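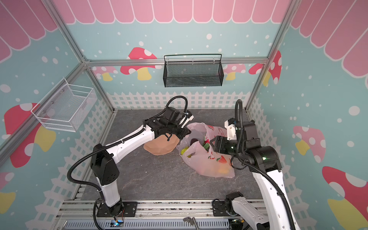 Red and pink mushrooms with white spots, under a pink-and-white scalloped awning.

Why Do Grown-Ups Say Your Clothes Clash?
By Parisa Pakzad

You come downstairs in a striped shirt and flowered shorts. You look wonderful. Then a grown-up in gray sweatpants tells you it "clashes."

Clashing means two things seem to be fighting for attention. Your eyes like to know where to look first. Big stripes say "Look at me!" and big flowers say it louder, so your eyes hop back and forth between them. Some people find that tiring. Other people find it fun, and they often own better socks.

If you want your patterns to get along, try these tricks:

Pick one color they share. A blue stripe and a blue flower are practically cousins.

Mix sizes. Tiny dots will sit quietly next to a giant check.

Add something plain. A white T-shirt is very good at keeping the peace.

The rules change, too. For a long time, plenty of people would not wear pink with red — they thought the two were too much alike to be friends. Now stores sell them together and charge extra.

So does your outfit clash? Maybe. For Grandma's wedding, you may have to give in. For a Saturday in the backyard, wear the shorts. The worms don't mind.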